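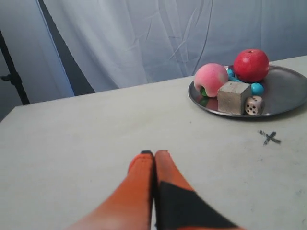 Comparing two finger pads on the Trundia gripper
Farah Kusuma, 26th December

The brief asked which pad material, Jotitz foam or Wuterholm rubber, gives the better grip on small household objects. It did not mention that the gripper would need re-zeroing every time somebody leaned on the table, and I have decided to count that as a learning outcome.

Both pads were run on the same arm with the same controller, Pangaribuan, whose manual is 81 pages long and mentions the stop button on the last of them. The wrist camera stayed on throughout. I budgeted for 2,000 picks per pad and managed 800 in all, the rest of December having gone on cabling.

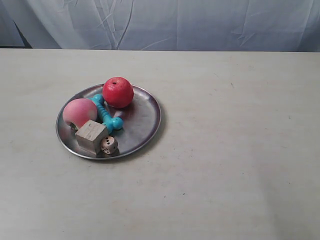 Fig. 2. Test objects on the metal tray: apple, peach, blue bone, wooden cube and die.

Rubber did better on the cube. Foam was kinder to the peach and hopeless with the die, which it tended to nudge along the tray with great care. The apple slid out of both. My supervisor asked if the results were significant and I said they were to me.

Next steps: rerun the die with a slower close, and fix the cable properly.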